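Tempo de leitura: 2 min

Rennie vence Modov por 2-1 e sobe ao terceiro lugar

O Rennie venceu o Modov por 2-1 na noite de quarta-feira e subiu ao terceiro lugar do campeonato, com 32 pontos. Os dois golos da equipa da casa nasceram de bolas paradas. O Modov, que vinha de quatro jogos sem perder, desce para sexto.

A equipa visitante apresentou-se em 4-4-2, com linhas próximas e bloco médio, e controlou os primeiros vinte minutos. O Rennie, em 4-3-3, teve dificuldade em ligar a saída de bola pelo corredor central e recorreu com frequência ao passe longo para o lado direito. A primeira ocasião pertenceu ao Modov: remate de fora da área aos 14 minutos, desviado para canto.

O marcador abriu aos 27 minutos. Num canto batido ao primeiro poste, o central do Rennie antecipou-se à marcação à zona e desviou de cabeça para o 1-0. O Modov respondeu aos 41, numa transição conduzida pela esquerda e concluída com um cruzamento rasteiro para a pequena área, onde surgiu o avançado a empurrar para o empate. O lance foi revisto por possível fora de jogo e validado.

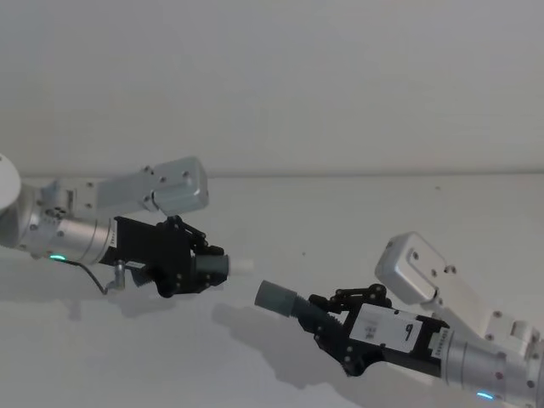 Ao intervalo, Ross Drummond trocou o médio defensivo e adiantou a linha de pressão. O Rennie passou a recuperar a bola mais perto da área contrária, mas só criou perigo aos 58 minutos, com um remate ao poste na sequência de um livre lateral. O golo decisivo chegou aos 76, de grande penalidade, depois de um canto em que a bola bateu no braço de um defesa do Modov. A conversão foi feita para o lado esquerdo do guarda-redes, que se lançou para o lado contrário.

Nos minutos finais, o Modov passou a jogar com três defesas e colocou dois pontas-de-lança na área. Teve um livre frontal já nos descontos, que saiu por cima. O Rennie terminou a partida com 415 passes completos e o adversário com menos posse na segunda parte do que na primeira.

"Na primeira parte chegámos tarde à segunda bola. Corrigimos a distância entre o meio-campo e a defesa e o jogo mudou", afirmou Drummond na sala de imprensa. O treinador confirmou que o lateral direito, substituído aos 63 minutos com queixas musculares, fará exames antes da próxima jornada.

O encontro foi o 109.º de Drummond no comando técnico do Rennie. A equipa volta a jogar no fim de semana, no terreno do Erport, que tem menos um jogo disputado. O Modov recebe o Drulitz, último classificado.

Notícias relacionadas
Erport empata sem golos e mantém a melhor defesa da prova
Drulitz prepara reforço do ataque para a segunda volta
Calendário de novembro: horários dos jogos em atraso
Arbitragem: nomeações para a próxima jornada

Este site utiliza cookies para melhorar a navegação e medir audiências. Ao continuar, aceita a nossa política de cookies.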